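Guide d'installation et de prise en main
Irkurico Tomar, adoucisseur d'eau pour la cuisine
Section 4 : première mise en eau, réglage de la dureté et premier rinçage

Vous avez raccordé l'appareil, vérifié les joints et repris votre souffle : bravo, le plus pénible est derrière vous ! Cette section vous accompagne jusqu'au premier verre d'eau adoucie. Prenez votre temps, gardez une serviette à portée de main et lisez une étape en entier avant de la commencer (nous savons bien que tout le monde fait l'inverse, nous les premiers).

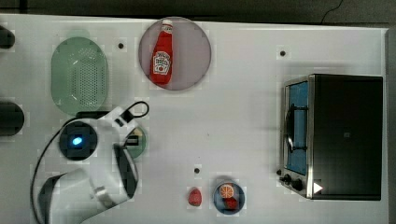
Temps de lecture : 4 minutes

4.1 Avant d'ouvrir l'eau

1. Assurez-vous que le levier de dérivation, à l'arrière du Tomar, est bien sur la position B. Dans cette position, l'eau contourne la cuve et arrive à votre robinet comme avant l'installation.
2. Contrôlez à la main les deux écrous du flexible d'alimentation. Ils doivent être serrés sans excès. Une clé n'est utile que pour le dernier quart de tour.
3. Posez le tuyau d'évacuation dans le siphon et fixez-le avec le collier fourni. Laissez un petit espace d'air entre le bout du tuyau et le niveau de l'eau du siphon.
4. Branchez le bloc d'alimentation. L'écran affiche d'abord le logo, puis le code 102, qui signifie simplement que l'appareil attend ses réglages.

Remarque : le code 102 reste affiché tant que la dureté n'a pas été saisie. Inutile de débrancher et de rebrancher, il reviendra fidèlement à chaque fois.

Attention : ne mettez jamais l'appareil sous tension si de l'eau a coulé sur le bloc d'alimentation. Débranchez au disjoncteur, séchez et appelez notre service.

4.2 Remplir le bac à sel

5. Soulevez le couvercle et retirez la cale en carton. Elle est discrète et de la même couleur que le fond, alors cherchez-la bien.
6. Versez le sel en pastilles jusqu'au repère gravé à l'intérieur du bac. N'utilisez ni sel fin ni sel de cuisine, qui forment une croûte au fond et obligent tôt ou tard à tout vider à la cuillère (un souvenir assez salé pour plusieurs d'entre nous).
7. Ajoutez 200 ml d'eau du robinet, une seule fois, lors du premier remplissage. Par la suite, le Tomar s'en charge tout seul.
8. Refermez jusqu'au déclic.
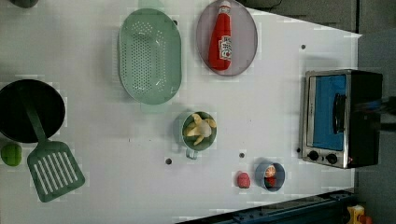
Si vous n'entendez pas de déclic, il y a presque toujours une pastille coincée dans la charnière. Passez le doigt le long du bord, retirez-la et recommencez en appuyant bien au milieu du couvercle.

4.3 Régler la dureté

9. Trempez une bandelette de test dans un verre d'eau froide, secouez-la et attendez que les couleurs se stabilisent. Le temps d'attente est imprimé sur le sachet.
10. Comparez la bandelette au nuancier collé à l'intérieur de la couverture de ce guide, de préférence à la lumière du jour.
11. Appuyez longuement sur la touche Goutte, puis choisissez la valeur avec les flèches. Validez par un appui court.

Remarque : si vous hésitez entre deux teintes, prenez la plus basse. Vous pourrez toujours remonter d'un cran après deux ou trois semaines, en regardant si votre bouilloire s'entartre encore. Laimutė Strazds, qui a mis au point ce réglage chez nous, conseille aussi de refaire le test en juillet, car certaines communes changent de captage pendant l'été.

4.4 Mise en eau et premier rinçage

12. Ouvrez le robinet d'arrêt d'un demi-tour seulement et laissez la canalisation se remplir. Quelques gargouillis sont tout à fait normaux.
13. Tournez lentement le levier de dérivation sur la position A. Patientez jusqu'à ce que le bruit s'apaise, puis ouvrez le robinet d'arrêt en grand.
14. Lancez le rinçage avec la touche Cycle. L'eau évacuée peut être jaunâtre au début : c'est la résine qui se nettoie.
15. À la fin du cycle, laissez couler l'eau froide de la cuisine jusqu'à ce qu'elle soit parfaitement claire.

Attention : ne buvez pas l'eau et ne l'utilisez pas pour cuisiner avant la fin de l'étape 15.

4.5 Relever le compteur

L'écran indique le volume restant avant la prochaine régénération, en litres. Après le réglage d'usine, vous devez lire 3 593. Ouvrez un robinet un petit moment et vérifiez que ce chiffre descend ; sur notre appareil de démonstration, il marquait 3 524 après le rinçage et un peu de vaisselle. S'il ne bouge pas du tout, le levier est sans doute resté sur B. Revenez alors à l'étape 13.

Pour les flexibles Hollex à raccord coudé, reportez-vous à l'annexe rédigée par Ctibor Kratochvíl, qui détaille l'ordre de montage des joints. Les possesseurs d'un ancien support mural Tramside y trouveront également le gabarit de perçage à découper.

Notez la valeur de dureté choisie au dos de ce guide, dans la case prévue, puis passez à la section 5, Entretien courant.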